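Demonstration collection (robot learning)

Demonstration collection is the gathering of worked examples from which a robot's control program is trained. A person steers the robot through a task many times over, and the readings from each attempt are stored together with the camera pictures. The stored attempts are called demonstrations or episodes. A learning system is then fitted to them so that, given a new picture and the present position of the joints, it can propose the next movement.

Methods

Two methods are common. In the first, the operator holds the arm and moves it by hand. In the second, known as teleoperation, the operator stands apart and the robot copies the movements of gloves, handles or a smaller matching arm. Teleoperation is preferred for two-armed work, as one person can seldom guide both arms by hand at once.

Either method may be carried out on a real machine or in simulation. Simulated collection is cheaper and the workspace can be reset at the press of a key, but contact between fingers and small parts is hard to model well — a grasp that holds in simulation may slip on the bench.
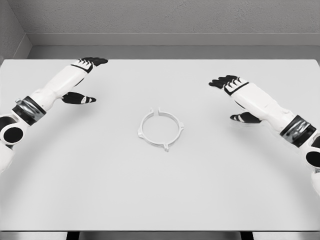
The Lobo set is a collection of simulated two-handed demonstrations put together at Kunance under Ottar Sjöberg. Work on it began in October and the first release was dated Mar 15, 2020. It holds 3485 episodes, of which 415 are kept back for testing. Each episode in the ring task begins with both hands open above the table and the part lying flat between them, clear of the fingers. The white ring has small tabs standing out from its band, and these matter to the operator, who must choose where to take hold. Episodes in which the ring leaves the table are marked as failed but are not deleted.

Recording and labelling

Joint positions, hand positions and pictures are saved against a shared clock. Kunance used the Cloteck recorder for this and a separate program, Cedavetti, for review. Each episode was checked by 2 reviewers, who marked the start and end of the grasp and gave it a grade from 1 to 7. Long pauses at the start were trimmed, because a system trained on them tends to wait before moving.

Variation

A set in which the part always lies in the same place teaches little beyond that place. Collectors therefore shift and turn the part between episodes, and may change the lighting or the colour of the table. Changing operators also helps, though very different styles of handling can make the examples harder to learn from. Sjöberg's notes on the Lobo set advise finishing one operator's batch before starting the next — mixed batches proved slow to review.

See also: Teleoperation; Imitation learning; Grasp planning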